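Sorting a Toy Food Set Onto a Tray: a Quick Tabletop Game

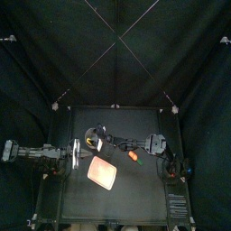

Tray in the middle, what looks like a toy carrot beside it, plenty of black tabletop to spare.

I love this little game! It takes almost nothing to set up and you can play it with whatever bits of pretend food are rolling about in the bottom of the toy box. The whole idea is to get everything from the table onto the tray, tidily, and then do it all over again in a different order. Kids go mad for it (so do visiting grandparents, I've found).

What you'll need

A small tray with a rim. Pink, red, any colour you like, as long as it stands out against the table.
A few pieces of toy food. Start with two or three.
A plain, dark surface. Bright toys really pop on black, and a dark cloth does the same job if your table is pale timber.

Setting up

Wipe the table down first, then put the tray near the middle and turn it so it sits on a diagonal. It's a small thing, but a crooked tray makes everybody slow down and think about where the long sides are. Square it up for littlies who are new to the game.

Now scatter the food around it, a hand's width away or more. Carrots are my favourite piece by a mile! They're longer than they are wide, so they have to be lined up before they'll sit nicely, and the green end gives you a handy way of calling directions ("green end to the window, please").

How to play

1. Pick one piece and say where it's going: top corner, bottom corner or centre.

2. Lift it straight up. Sliding is cheating at our place, although we let it go on the first round.

3. Turn it in the air until it runs the same way as the tray's long sides.

4. Lower it inside the rim and let go gently. If it rolls, leave it where it stops and work around it.

5. Carry on until the table is clear, then tip the lot out and swap who calls the directions.

Making it harder

Try it with kitchen tongs! Round pieces slip and carrots spin, and there's usually a fair bit of giggling. Short silicone-tipped tongs grip much better than the long metal barbecue sort.

For two players, sit on opposite sides of the table and take turns, one piece each. You can also have one person steady the tray while the other does the placing, then swap over.

My other favourite is the Ladow round, named after the street we lived on when we made it up. One player arranges the tray, everyone has a good look, the food comes off again, and the next player has to put it all back the same way.

Packing up

Leave the last full tray as it is and carry it straight to the toy shelf. Ours stays on the bottom shelf, food and all, ready for the next go.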